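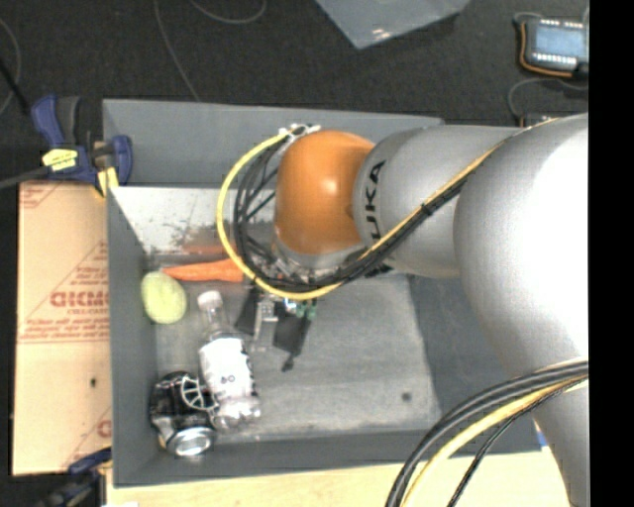 Help > Veggie swap > Common questions

Staltgate Veggie Swap: your questions answered

2019-02-23, by Chantelle Mkhize

Do I need to grow my own to come along?
Not at all! Plenty of our neighbours bring lemons from Mum's tree, a jar of chutney or a bag of seedlings (we never say no to a jar of chutney), and it all goes on the same table.

How do I know what's a fair swap?
We don't weigh anything. Take what you'll cook this week, leave a bit for the person behind you, and if you've gone home with too many zucchinis, well, you've got our sympathy.

Can I bring eggs?
Yes please, up to 6 per household, clean and in a carton with the laying date pencilled on the lid.

Where do I park?
Magagula Street is easiest, and there's a two-hour limit that the council does enforce, as poor Thabiso found out in February.

What happens to the leftovers?
Pieter Fourie takes them home for his chooks, who are doing very nicely out of the arrangement.

Last updated by Tín Ninh: egg limit added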